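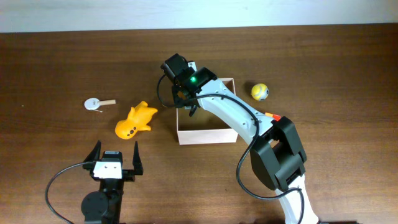

Medium-brown wood with the grain running side to side.

Home Help Exchange > Furniture > Finishing
Print | E-mail
107 shares

Which finish for a big wooden tabletop, and how do I get the old one off?

Posted by Bimla Khurana in July

Hi all! I'm so excited about this project and also a little terrified of it, so please be kind.

I bought a solid wood table from a house clearance in Bovcombe. It's a beauty. Long plain planks, no carving, sturdy square legs, and a warm medium brown that I would love to keep if I can. The trouble is the top. It has some kind of shiny coating that has gone tacky, mostly at the two ends where people must have rested their arms for years. If I leave a sheet of newspaper on it overnight I get a faint backwards headline in the morning (my kids think this is the best thing about it). There are also white rings, one really big one shaped like a kidney, and a dark spot near the middle that could be ink or could be water, I can't tell.

What I've done so far: washed it with dish soap and warm water, twice, and dried it right away. The rag came up brown both times and the tacky parts felt better for a day or so and then went tacky again. I rubbed one of the small rings with mayonnaise, which my aunt swears by. The ring is still there and the room smelled like a sandwich.

What I want to know:

Do I have to take the whole finish off, or can I just fix the ends?

If I do take it off, is it scraper, stripper or sandpaper? I own a random orbit sander and I'm not afraid of it, but I've only ever used it on a deck.

And then what goes back on? The store near me sells a hardwax oil called Flernix, and the lady at the counter was wild about it, but everybody I know says polyurethane and nothing else for a table that gets used. We eat on it, we do homework on it, I cut out sewing patterns on it. I don't want to be the person chasing guests with coasters. I also don't want it to look like it's under glass.

I can work in the garage with the door up. I have about two weekends before my in-laws come, and they are staying for dinner whether there is a table or not!

Thank you, thank you. I have read so many pages on this that I now know less than when I began.

---

Toma
Replied 9:40 p.m.

Oh, what a good find, Bimla! I love a plain plank table, they are the nicest things to refinish, all that flat open wood and no fiddly bits to go around.

Take it all off. I know that's the bigger job, but the tackiness is body oil and old polish that has worked down into the finish and softened it, and once it's soft you can't harden it back up. If you only do the ends you'll have a line where new meets old and your eye will go to it every single time you sit down. The top only, though! If the legs and apron feel dry and sound, wash them and leave them alone. They'll look fine next to a fresh top, I promise, especially with chairs pushed in.

Before anything else, turn a flashlight on the edge of the boards and look at the end of the table. If the grain lines on the top carry on down into the end, it's solid. If there's a thin skin on the top with something different under it, it's veneer, and you need to put that sander back in its box. House clearance sellers say "solid" pretty freely.

Then find out what the coating is. Put a little denatured alcohol on a cotton swab and hold it on a hidden spot for a minute. If it goes to goo, you've got shellac, and your life just got easy, it'll wipe off with alcohol and coarse rags. If nothing happens, try lacquer thinner the same way. If that melts it, it's lacquer. If neither one does a thing it's most likely varnish or poly, and then I'd go with a gel stripper.

I'm going to make the case for stripper and a scraper even though you have the sander. Old gummy finish clogs sandpaper so fast. You'll go through disk after disk and each one will load up with little brown pills, and the pills scratch. Brush the gel on thick, all one way, don't go back and forth over it. Cover it with plastic wrap. Go have lunch. When you come back it should wrinkle under a plastic scraper, and you push it off with the grain in long ribbons, and I can't tell you how satisfying that is! Real gloves, the thick chemical kind, goggles, and the garage door all the way up. Then wash off the residue with whatever the can tells you to use. Let it dry overnight, longer if it's muggy.

NOW you sand, and only lightly. Start at 120 grit, then 150, then 180. Vacuum in between. Keep the sander flat and keep it moving and let it go slower than feels natural. Finish with a hand block, with the grain, the full length of the table, same grit as your last disk. Those last hand strokes take out the tiny curly scratches that you can't see until the oil goes on, and at that point you see nothing else.

Don't go finer than the finish wants. I met a fellow at a swap meet who had taken a walnut top to 3000 grit. It felt like a bar of soap and the oil sat on it in beads. For hardwax oil stop at 150 or 180, or whatever it says on the can.

The rings will probably leave with the old finish. White usually means the moisture is in the coating. Dark means it got to the wood. For your middle spot, if it's still there after sanding, get oxalic acid crystals (sold as wood bleach), mix them with hot water following the package, and brush it over the whole top, not just the spot, or you'll end up with a pale patch. Rinse well, dry well, and wear a dust mask when you sand after that. It works great on water and iron stains. It does very little to real ink. If it's ink, I'd keep it! Somebody did their homework there before your kids did.

As for color, don't decide yet. Wipe the bare wood with mineral spirits and look at it while it's still wet. That's close to how it'll look under a clear finish. Lots of people buy stain and then find the wood was already the brown they wanted.

And yes to the hardwax oil, yes yes yes. I've used Flernix on two tables and a desk. Thin coat, thinner than you think, worked in with a white pad, and every bit of extra wiped off before it sets. Second coat the next day. It feels like wood, you can see the grain move when you walk past it, and when someone parks a hot pan on it you rub that one place down and put on a dab more oil. You can't do that with poly. Leave it bare for a week if you can, no wet cloths, no tablecloth. With your in-laws coming you may be tight on that, so I'd use placemats that night and just not mop it.

One serious thing. Oily rags can catch fire by themselves. Lay them out flat and single on the driveway till they're stiff, or drown them in a can of water with a lid. Don't ball them up in the trash. Please!

Show us when it's done!

---

Adus
Replied 7:15 a.m.

Poly. I've had the same kitchen table for years with wipe-on poly, satin, and I love that thing. Kids, dog, pizza boxes, a model train for a whole winter. Wipe it on with an old T-shirt, wait, scuff it, do it again, 5 coats total. Satin doesn't look like glass, it's gloss that looks like glass.

Toma is right about the stripper and the rags. I wouldn't bother with all that swab testing though, the gel takes off everything anyway.

Also the mayo thing does work sometimes, you have to leave it on overnight.

---

Bimla Khurana
Replied 8:05 p.m.

You are both wonderful! Looked at the end with the flashlight and the lines go straight on down, so it's solid, hooray. Did the swab test underneath (sorry, Adus, I couldn't resist) and the alcohol turned it to syrup right off. So shellac! I went and did a corner with alcohol and rags before dinner and the wood under there is gorgeous, a bit redder than I expected, with these long wavy lines I had never noticed through the shine.

Couple of follow-ups. The rags get sticky really fast, is it OK to use steel wool for the last of it? And does anything go in the seam between two of the planks? It's thin, I can just get a fingernail in it, but crumbs have been living in there since before I was born. I got a good pinch of them out with a toothpick.

I'm going with the hardwax oil, by the way. It was the dab-more-oil part that did it.

---

Toma
Replied 10:20 p.m.

Shellac! Lucky you! Steel wool is fine if it's the finer kind and you go with the grain, but if the table turns out to be oak, use a synthetic pad. Bits of steel get left in the pores and turn black the first time it gets damp. Change your alcohol as soon as it looks like tea, or you're just painting the old stuff back on. And no pilot lights or cigarettes anywhere near that garage, the fumes will travel.

Leave the seam empty. I know it's tempting. Planks swell in summer and shrink in the winter, and July is when that gap is at its smallest, so whatever you pack in there will come loose by the holidays and rattle. Clean it out with the toothpick, run a folded bit of 180 paper down it once to soften the edges, and get some oil in there with a small artist's brush. After that a vacuum with the narrow nozzle every now and then will keep it clean.

If the wood is redder than you like, do the mineral spirits wipe before you buy anything. Wood looks so different wet! And give the underside a coat too. It helps the top stay flat when the heating goes on, and it's a good place to practice before you turn the table over and do the side everybody will see.

5 comments
Share | Print | E-mail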